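Kiltholm Sewing Room
Frequently asked questions about our mending and sewing evenings
Last updated 28 Jul 2026

Do I need to know how to sew?

No. Many people come the first time with a missing button and have never held a needle. If you sew well already, you are also welcome, and you can work on your own project the whole evening.

How much does it cost?

One evening is 17 dollars. A card for one year is 195 dollars and it is valid from the day you buy it. Thread, needles and plain buttons are included in the price. Zippers and fabric are not included, but we sell a small selection.

Can I come without a reservation?

Please reserve. We have seven sewing machines, and if all are taken we can only offer you a chair for hand sewing. Reservations open five days before each evening.

Which machines do you have?

All our machines are the Prillano, the simple mechanical model. It makes straight stitch, zigzag and buttonholes. We have also one Geston overlock machine. For the overlock you must first take the short introduction, also when you have a similar one at home, as the threading is different.

Can I bring my own machine?

Yes. Bring the foot pedal and the power cord, which are the two things people forget most. We cannot repair machines. For repairs we usually send people to Kassab on the market street, but please call them before you go.

What should I do with my clothes before I bring them?

Wash and dry them, please. New cotton fabric should be washed also before you cut it, otherwise the finished skirt can become smaller than you planned. We will not work on unwashed clothes.

Can you shorten my pants while I wait?

We do not sew for you, we show you how it is done. To shorten a pair of pants takes most beginners one evening. Bring the shoes you will wear with them.

Do you teach in other languages?

Kimie Katayama, who leads the beginner table, speaks English and Japanese. Other languages depend on who is present. 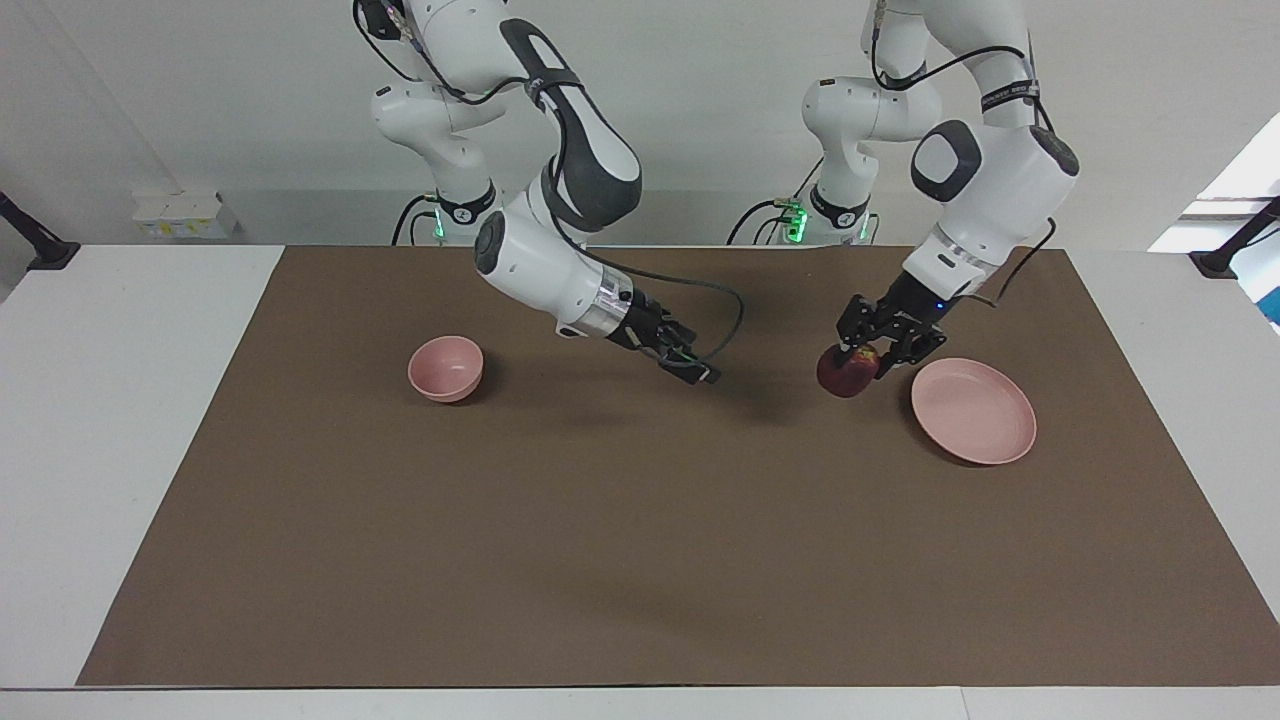 How should I prepare a table for cutting at home?

Fabric must lie flat when you cut it, so a table is better than the floor or the bed, and your back will also thank you. Iron the fabric first and let it cool. Put something under it that does not slide and is big enough that the pattern piece does not hang over the side. A large mat in one plain color, like the brown one on the white table, is good for this, because you see quickly where light fabric ends. If you use a rotary cutter, the mat must be made for cutting. With scissors it is less important. Keep the lower blade on the table and do not lift the fabric.

Can children come?

Children can come together with an adult, and they share one place. The overlock and the irons are for adults only.

What if I must cancel?

Write to us before noon on the same day and we move your reservation to another evening. After noon we cannot return the money.

Are you closed for holidays?

We close for the second half of December. Year cards are extended by the same number of days, you do not have to ask for it.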